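双臂分拣社(Dallstead)

双臂分拣社,大家平时叫它Dallstead,是我待了快三个学期的学生机器人社团,主要折腾用两只机械臂整理小型工业零件这件事。

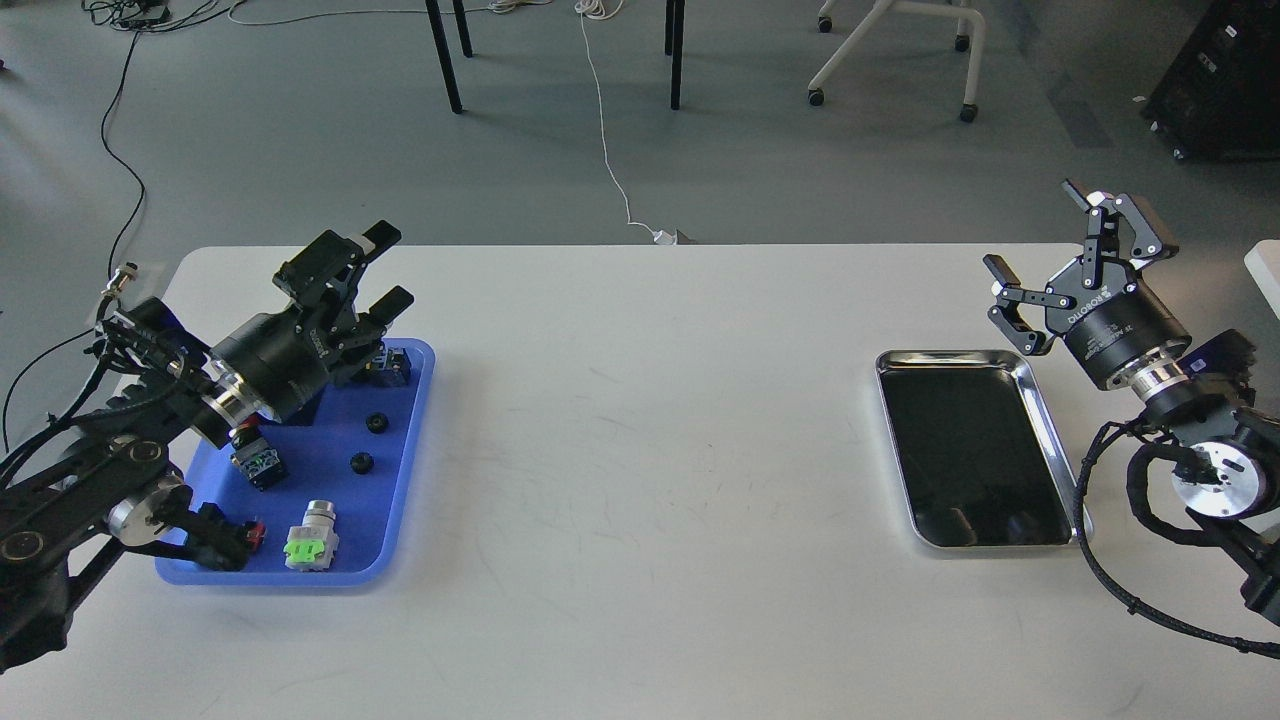
Panya Klinhom看完这个词条的初稿以后就来提意见,说别把社团写得跟实验室似的,它一开始就是几个人想参加比赛又凑不齐队伍,才硬拼到一块儿的。行吧,我接受,所以下面尽量按他的意思写,哪里写得太正经了欢迎来改。

名称

Dallstead这个名字没什么深意,是最早那份报名表上随手填的队名,后来改名要重新盖章,就一直用下来了。中文名反而是后起的,招新海报上总不能只印一串英文吧!校内有的表格里还写成“双臂分拣小组”,指的都是我们。

历史

社团的前身是一支4人的比赛队,队里两个学机械,两个学自动化,第一次参赛报的是Pratum杯的零件分拣组。那一届成绩很一般,预赛就停住了,不过回来的火车上大家把第二年的方案都吵出来了(真的是吵,隔壁座的阿姨还劝了两句)。

正式登记成社团是在2019年2月16日。我那时候还没入社,这一段是听学长学姐讲的,再对着旧的会议记录补的,记录里有几页字实在太草,谁认得出来麻烦告诉我一声。登记之后社团开始招非工科的同学,我自己就是学统计的,进来之前连串口是什么都不知道。

当年12月社团办了第一次公开演示,来的人比预想多,门口站了好几排。演示任务选得很保守,只做旋钮和按钮,端子排一个都没敢碰。

任务与玩法

社团的基本任务说起来特别简单:把散放在托盘里的电气小零件一件件夹起来,放进另一个托盘。桌上摆一个蓝色塑料托盘和一个不锈钢托盘,两只黑色机械臂分在左右,末端都是两指夹爪。零件有黑色小圆旋钮、接线端子、像继电器的模块,还有带绿色底座的银色按钮件,都是工控柜里常见的那一类东西。

难就难在它们长得太不一样了。旋钮又小又圆,夹偏一点就滚;端子块有棱有角,夹是好夹,可是放下去的朝向老是不对;银色的按钮件反光,识别程序一遇到它就开始犹豫,界面上的框跳来跳去,看得人着急。不锈钢托盘也给我们添过不少麻烦,它的底面会反光,有一阵子程序老把倒影当成零件。后来换过灯的位置,又重新标了一批数据,情况才好一些。

双臂配合是另一门学问。最笨的办法是一只臂干完换另一只,安全,就是慢。社里现在主推的做法是让两只臂同时规划,中间留一条谁都不许先占的区域,要过去得排队。这套排队规则叫Drusska,起名字的人毕业了,也没留下解释,我问了一圈没问出来。Drusska目前有2个版本,旧版稳当但是爱空等,新版快得多,偶尔会出现两只臂互相礼让、谁也不动的局面,我们管这叫“客气死锁”。碰到了就手动指定一边先走,别去重启,重启要重新回零,很烦。

课程部分

社团每学期开一门不算学分的小课,分3个单元。第一单元是遥控操作,新人先自己用手柄把零件夹过去,感受一下什么叫手眼不协调。第二单元讲标定和抓取姿态,数学多一点,来听的人会明显变少。第三单元写自己的分拣程序,最后上真机跑一遍。

小课的讲义由Orathai Chaiyaporn整理,我觉得写得特别好,尤其是坐标系那一章,她把每一步都画成了小图,连我这种空间想象力很差的人都看懂了。讲义后面附了410条操作记录,是历年新人练手时留下来的,成功的和失败的都有,拿来练数据清洗也很合适(这部分是我整理的,有错找我)。

课上有几条老规矩:上电以后手不进工作区;换托盘之前先按暂停;线缆绕在臂上的松紧,每次开机前要看一遍。最后这条我一开始没当回事,有次手腕转到一半线绷紧了,程序报了个完全看不懂的错,我查了一个晚上的代码……从那以后我每次都老老实实先看线。

比赛

除了Pratum杯,社团也参加校际的Ertürk双臂邀请赛。两边规则差别挺大,Pratum杯计时,掉一个零件扣分;Ertürk赛不怎么在乎速度,更看重摆放的朝向和间距,裁判会拿着尺子来量。两边的参数我们分开存,有一年拿错了配置文件,在计时赛上慢悠悠地把每个旋钮都摆得整整齐齐,时间到了还剩一大半没夹。那场的录像现在还在社团网盘里,新人见面会必放。

我个人更喜欢Ertürk赛,气氛松一点,赛后各队会互相串门,问人家夹爪力度设多少,一般都肯说。有的队用吸盘,对付平面零件又快又准,我们也讨论过要不要加装,目前意见还没统一。

现状与待补充内容

社团现在主要在做端子排的朝向识别,程序已经能分出正反,左右还是会弄混。另外有人想试试让一只臂把零件递给另一只臂,空中交接的那种,仿真里跑得挺漂亮,真机上还在调力度。

词条里还缺早期队员的名单和第一届Pratum杯的赛题原文,手上有纸质材料的同学可以扫描一份传到社团网盘的“旧资料”文件夹,文件名写清楚年份就行。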